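Notebook, bench 2, February 22, 2022

Equipment plan for the second half. Writing this down before I forget what was agreed on the phone. Amândio wants a number by the end of the week and Soledad wants a list she can argue with, so this is the list.

Where we are
One arm in sim, none of our own in the lab. Loaner goes back to Netau in July and we are not renewing, the hire fee is silly for what we use it for. So either we buy or we stay in simulation for the rest of the year. I'd like to buy. Amândio is on the fence, says show him the sim can tell us anything useful about the layout first. Fair enough.

Arm
Two quotes in. Stikdale and Simões. Stikdale is cheaper on the sticker but the controller is separate, the cable set is separate, and they want a commissioning visit that we'd pay travel on. Simões bundles the lot. By the time I add everything up they are close enough that I'd go on lead time. Simões says 6 weeks. Stikdale wouldn't put a figure in writing. Have asked twice.

Warranty: Simões two years, return to base. Check who pays freight out. Soledad got burned on that with the old conveyor drive, paid both directions and then got told it was wear and tear.

Gripper
Not in either quote. Don't let anybody tell Amândio it is, he'll compare the wrong totals. Two-finger is fine for handles and small stuff. Vosside does one with spare fingertips in the box. Want at least one extra set on top of that, we chewed through fingertips on the loaner.

Table
This is the bit I keep getting stuck on. Sim has the arm on its own square table, right up against the furniture. For the real one we need something heavy enough not to walk. Vosside have a steel pedestal, $700 plus delivery. Or we get the metal shop downstairs to weld a frame and put a thick top on it. Amândio likes the weld option because it comes out of a differnt budget line. I don't love it, last thing they made us was out of level and had to be shimmed on two legs. But if it saves the money for the gripper then ok.

Bolt pattern: get the drawing from Simões BEFORE anyone drills anything.

Dresser
Need a real one to match the sim one. Three drawers, bar handles. Measured the gap under the handles on the one in Soledad's hallway for a sanity check, fingers should go behind with a bit to spare. Second-hand is fine, we're going to scratch it anyway. Handles matter more than the carcass. If we find a good cheap dresser with knobs, buy the knobs off it and fit bars. Handle spacing 172 mm centre to centre if we can get it. If the shop only has the standard size then take that and I'll change the model, it's a ten minute job.

Bits and pieces (small money, still has to be on the form)
- Corner brackets and wall anchors so the dresser doesn't tip when a drawer gets yanked. $182 for the lot incl. the good drill bits
- Power board with a switch we can reach from the chair
- Second e-stop, on a long lead, for whoever is standing
- Felt pads, floor tape
- Box of things to put on top of the dresser. Op shop run, Soledad volunteered. Receipts please

Lighting
No money asked for. The sim has hard sun and big shadows across the floor and wall and we have blinds and tube lights. Two clamp lamps from the storeroom will get us part of the way. Revisit if the vision side complains, they will.

Layout check
Ran the dresser setup again this morning to settle table size and how far out the base sits. Arm base on the right side of the table, gripper up over the top of the dresser. Left the clutter on, teal thing on its round grey base and the small orange and white one lying beside it. Saved a view for Amândio.

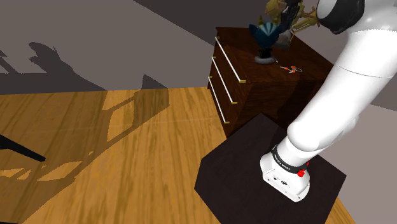
What it changes on the order
1. Table can stay small. There's bare top all over the place next to the base and we were going to pay for a bigger one. Keep it square, matches the model and one less thing to explain.
2. Leave room behind the base for cables. Nothing modelled there and the real ones are stiff, they won't turn as tight as you'd like. Ask Simões for min bend radius. Add a right angle plug to the list if they do one.
3. Arm reach is fine over the dresser top. Have NOT checked the bottom drawer. Do that before signing, if it can't get low enough we need a shorter table and the weld job changes.
4. Dresser is turned so the drawers open off to the side of the table. Need floor space that side for a drawer fully out plus a person. Tape it out on the real floor first.

Still open
Freight and insurance on the arm. Who signs for delivery, dock closes early and the crate won't fit in the small lift. Soledad to ask if the goods lift is back in service.
Training. Simões offers a day on site, I'd take it, Amândio thinks we can read the manual. We did that with the loaner and lost a week to a payload setting.
Spares. Nothing budgeted apart from fingertips. Would like a teach pendant cable at least, somebody is going to roll a chair over it.

Order of doing things: bottom drawer check in sim, then the drawing from Simões, then the shop quote for the frame. Arm PO last. Chase Stikdale one more time tomorow morning, if still no lead time then cross them off and tell Amândio.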